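## 4. Priming and First Batch

This section covers the first brew on the Quezada 8 countertop brewing unit, from rinsing the vessel through moving the beer to the keg. Complete Section 3 (Leveling and Water Connection) before starting.

The procedure assumes a plain pale ale from a dry malt kit. Other styles use the same steps with different mash and fermentation settings; see the table in Section 6.

### 4.1 Before you start

You need:

- The brewing unit, leveled and connected
- One Britari malt kit, or an equivalent kit sized for the vessel
- No-rinse sanitizer
- A hydrometer and test jar
- The Stinel transfer hose, with both end fittings
- A clean keg

> **CAUTION:** The vessel wall and lid become hot enough to burn during the boil. Keep the unit away from the edge of the counter and do not lift the lid by the rim.

> **NOTE:** Do not use household bleach in the vessel or the transfer hose. It attacks the seals and leaves a taste that later rinses will not remove.

### 4.2 Rinsing the vessel

1. Close the drain valve. The handle points straight down when closed.
2. Fill the vessel to the lower mark with cold water.
3. Press **Rinse**. The pump runs for 8 minutes and stops.
4. Open the drain valve and empty the vessel into a sink or bucket.
5. Repeat steps 1 through 4 if the drained water has any smell of oil or plastic. Two cycles are enough for most new units.
6. Wipe the lid seal with a damp cloth. Leave the seal in its groove.

### 4.3 Mash

1. Fill the vessel to the upper mark.
2. Select **Mash** and accept the default temperature.
3. Wait for the tone. Do not add grain while the temperature reading is still climbing.
4. Lower the grain basket into the vessel until its tabs sit on the ring.
5. Pour in the grain slowly, stirring with a long spoon. Break up any dry lumps against the side of the basket.
6. Replace the lid and press **Start**.
7. When the timer ends, lift the basket and turn it one quarter turn so that the tabs rest on the drain hooks. Let it drain.
8. Remove the basket. Discard or compost the spent grain the same day; it sours quickly in warm weather.

> **NOTE:** If the display shows code 967, the pump has lost flow. Press **Stop**, stir the grain bed down to the screen, and press **Start** again. If the code returns, drain the vessel and clear the screen as described in Section 8.

### 4.4 Boil and hops

1. Select **Boil**. Leave the lid off until the boil is over.
2. Watch the surface as the first foam rises. If it nears the rim, press **Hold** and stir.
3. Add the bittering hops from packet A when the foam falls back.
4. Add packet B when the second tone sounds.
5. At the end of the boil, fit the lid and start the cooling water.
6. Check that water is leaving the outlet hose before you walk away from the unit.

> **CAUTION:** The cooling water leaves the outlet hot at first. Secure the end of the hose in the sink.

### 4.5 Pitching and fermentation

1. When the display reads **Ready**, draw a sample through the tap into the test jar.
2. Record the hydrometer reading in the log at the back of this manual.
3. Sanitize the scissors and the outside of the yeast packet.
4. Sprinkle the yeast over the surface. Do not stir.
5. Fit the lid and airlock. Fill the airlock to its line with sanitizer.
6. Select **Ferment**.

Leave the lid closed for the whole of fermentation. Airlock activity is not a reliable sign of progress. Take a gravity reading when the program ends and a second one the next day. If the two readings match, go on to Section 4.6. If the second is lower, select **Extend** and test again the following day.

Units kept in a garage or on a covered porch may struggle to hold temperature from October onward. Move the unit indoors or fit the insulating jacket.
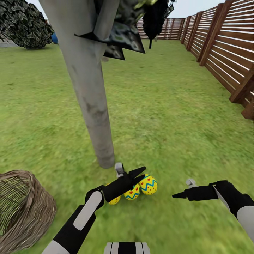 ### 4.6 Transfer to keg

1. Sanitize the keg, the transfer hose, and both fittings.
2. Place the keg lower than the tap.
3. Attach the hose to the tap and run the free end to the bottom of the keg.
4. Open the tap halfway. A fast flow stirs up the yeast layer.
5. Close the tap when the flow turns cloudy.
6. Seal the keg, connect the gas, and purge the headspace.

> **NOTE:** Stenance quick-connect fittings need the gray adapter. Fit it hand tight; a wrench will crack the collar.

### 4.7 Tasting check

Pour a small glass once the keg is cold and carbonated. A butter flavor means the beer was moved too early; a green apple flavor usually fades with more time in the keg. Record both in the log.

Procedure revised by Abundio Nava. Go to Section 5 for cleaning, which should be started before residue dries in the vessel.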